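4. Preparing a self-guided walk along Gallardo Street

This section explains how to set up one walk on the Kotell handset before you leave your accommodation, and how to use it in the street. The walk along Gallardo Street, from the harbour steps in Mustport up to the old toll house, is used here because it is the first one loaded on every handset. The other walks work in the same manner.

Before you start, please check that you have:

- the handset, with its neck cord
- the earpiece (one for each person)
- the folded paper map, which is in the back pocket of the case
- shoes with a good sole, as the upper part of the street is cobbled

4.1 Charging and first start

1. Connect the handset to the charger with the grey cable. A small light beside the socket becomes orange.
2. Wait until the light is green. If the battery was fully empty, leave it overnight.
3. Hold the side button until you hear one short tone.
4. Choose your language with the up and down keys, then press the centre key.
5. Set the volume to a comfortable level. You can change it at any time during the walk.

Note: The handset remembers the language of the last visitor. If it speaks to you in Finnish, hold the centre key and the up key together and the language menu will return.

Caution: Do not charge the handset with a charger for a laptop computer. Use only the one in the case.

4.2 Choosing the walk

1. From the main menu, open WALKS.
2. Go down to MUSTPORT and press the centre key.
3. Choose GALLARDO STREET. The display shows the length of the walk and the number of stops.
4. Choose FULL or SHORT.

The full walk is for people who have the whole morning free. The short walk leaves out the rope yard and the chapel and ends at the fountain, where there are benches and a public toilet. It is also the better choice for a pram or a wheelchair, because the pavement after the fountain is narrow and has 3 high kerbs without a ramp.

If you change your mind on the way, you do not need to begin again. Open the menu, choose CHANGE LENGTH and the handset continues from the nearest stop.

4.3 Food and drink before the walk

There is no café between the harbour steps and the fountain, and the bakery on the corner closes at noon. We advise guests to eat something small at their lodging and to carry water. In the Jurnarcombe apartments the kitchens may be used from six in the morning. Please leave the counter clear for the next guest and put the food scraps in the green bin in the yard.
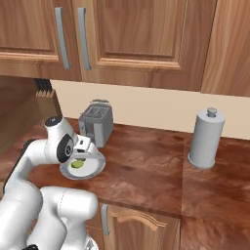

Guests who stay in the hotel can order a breakfast bag at the front desk on the evening before. Ask for it before eight o'clock. The bag is not included in the price of the handset.

4.4 Finding the first stop

1. Go to the bottom of the harbour steps, where the street sign is fixed on the wall of the customs house.
2. Stand with your back to the water.
3. Press the centre key. The handset searches for its position. In cloudy weather this can take some minutes.
4. When you hear two tones, the introduction begins.

Note: Many visitors steal a look at the upper street first, because it is the part which is in all the postcards. The handset will allow it, but the commentary is written from the harbour to the toll house and some of the stories will not be easy to follow in the other direction.

The introduction is read by Impi Laitinen. It tells how the street was only a cart track to the salt sheds, and how it was made wider when the ferry company moved its office to the town. You may skip it with the down key. The text is printed also on the back of the paper map, in smaller form.

4.5 Walking between the stops

The handset counts the distance for you. From the harbour steps to the salt sheds is 260 metres, and from there to the fountain a further 300 metres. After the fountain the street climbs 700 metres to the toll house, with a bend in the middle where you can rest on the low wall.

1. Follow the side of the street which is given on the display (LEFT or RIGHT).
2. At each stop, wait for the two tones. Stand close to the wall so that others can pass.
3. To hear a story again, press the up key once.
4. To hear the longer version, press the centre key when the voice says "more".

Caution: The street is open to delivery vans until eleven in the morning. Take out the earpiece when you cross.

Caution: The houses numbered on the map in italics are private homes. Please do not go in the courtyards, even when the gate is open. The blue door at the bend is very popular with photographers, and the family living there has asked that people do not sit on the doorstep.

4.6 Seasonal changes

From October the chapel is closed for the winter and the handset leaves this stop out by itself. The rope yard stays open, but the lights are switched off at four in the afternoon. If you start the full walk after lunch, go to the rope yard first and use CHANGE ORDER in the menu.

In icy weather the steps at the harbour are closed with a chain. Use the ramp behind the customs house. The handset doesn't know about the chain, so it will continue to tell you to take the steps until you have passed the first lamp post.

4.7 If something does not work

No sound in the earpiece: Push the plug in until it clicks. If there is still no sound, try the second socket.

The handset repeats the same story: It believes that you are still at the earlier stop. Walk on to the next one and press the centre key.

The display shows NO POSITION: Move away from the high walls into a more open place. Between the salt sheds and the fountain the signal is often weak. You can also choose the stop by hand with its number from the paper map.

The display is frozen: Hold the side button until the screen is dark, then start again as in 4.1. Your walk is saved.

4.8 Returning the handset

1. Turn the handset off with the side button.
2. Wipe the earpiece with the cloth from the case.
3. Put the handset, the cable, the charger and the map back in the case.
4. Give the case to the desk at the toll house before five o'clock, or leave it at your front desk in the evening.

If the neck cord is torn or the map is missing, please tell it to Lenni Kemppainen at the toll house desk so that a new one can be put in the case. There is no charge for this.

Text of the walk: Raimo Nieminen and Ritva Niskanen. Corrections to house numbers and opening hours can be left in writing at the same desk.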